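Acta de la reunión de noviembre – Asociación de comerciantes del pasaje Liseo
Inicio a las 18.40. Se aprueba el acta anterior con una corrección: el presupuesto del expositor era de 218 euros, no de 168.

1. Mesa y soporte para los gorros de punto 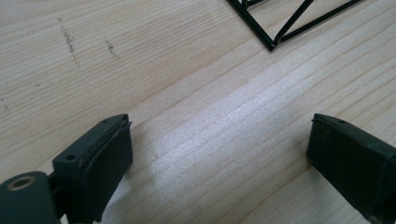
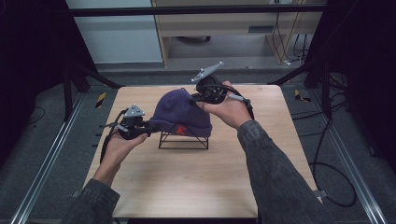

La secretaría recuerda que se trata de elegir mesa y soporte para el puesto de invierno. La propuesta de Humetti defiende la madera clara porque «da calidez». Varios asistentes preguntan en qué se basa esa afirmación y no reciben respuesta. Se objeta también que el tablero devuelve mucha luz y que con los focos del pasaje el reflejo puede molestar al público. Humetti lo considera un detalle menor. No hay acuerdo.

Sobre el soporte de alambre negro, se reconoce que ocupa poco. Queda la duda de si un gorro morado oscuro, con la vuelta doblada, se distingue desde el pasillo puesto a tan poca altura. Se pide una prueba con un color claro antes de comprar nada. La tienda Jerico ofrece dos gorros crudos – a devolver sin etiquetas arrancadas, como ocurrió el año pasado.

Precio: 12 euros por soporte, portes aparte. Quien trajo la oferta no sabe decir cuánto suman los portes. Se aplaza.

2. Gastos del almacén
Se presenta una factura de 79 euros por «material diverso». Se solicita el desglose por segunda vez. Hasta entonces no se abona.

3. Aparcamiento
Sigue ocupando la zona de carga una furgoneta Honda. Se acuerda poner otro aviso, aunque el anterior no sirvió de nada y así se hace constar.

4. Ruegos y preguntas
Se pregunta si el puesto vendió lo suficiente el invierno pasado para repetirlo. No hay cifras. Se ruega traerlas a la próxima reunión, por escrito.

Se levanta la sesión a las 20.15.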